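Le club de robotique Munteanu ouvre ses portes aux curieux

26 juin 2024

Il y avait du monde, et de la bonne humeur, à l'atelier du lycée de Plivbridge, où les élèves du club Munteanu présentaient enfin le projet Osus, commencé en novembre et mené cahin-caha entre les cours, les révisions et quelques soirées un peu longues. Leur idée : apprendre à un bras robotisé à trier des objets de tous les jours, y compris ceux qui donnent du fil à retordre aux caméras, comme les gobelets transparents.
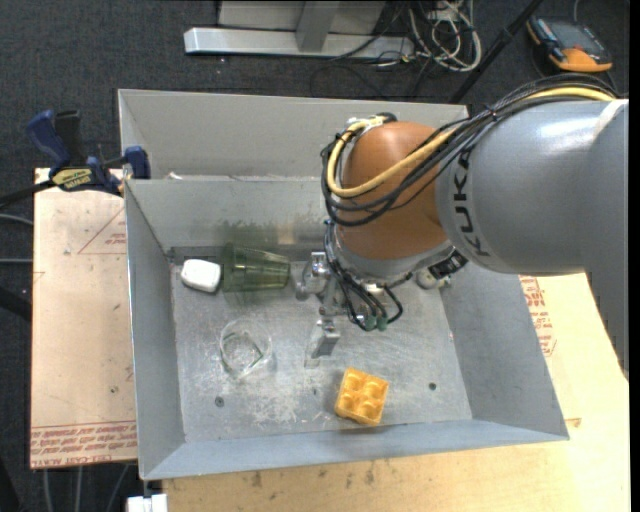

Le bras KUKA au-dessus du bac de tri, avec un gobelet vert couché, un gobelet incolore et une brique de jeu jaune orangé.

« Le plastique transparent, c'est notre bête noire, et pourtant on s'y est attachés ! », raconte en riant Olga Goicoechea, élève de terminale, qui a écrit avec ses camarades une bonne partie du programme. Leur carnet de bord recense 303 essais de saisie, dont 131 réussis — un résultat dont leur professeur, Greer Rutherford, se dit très fier.

Les quatre élèves de l'équipe préparent maintenant la rencontre interclubs de Rallness, où deux épreuves les attendent. Les familles qui souhaitent les accompagner peuvent s'inscrire auprès de l'accueil du lycée.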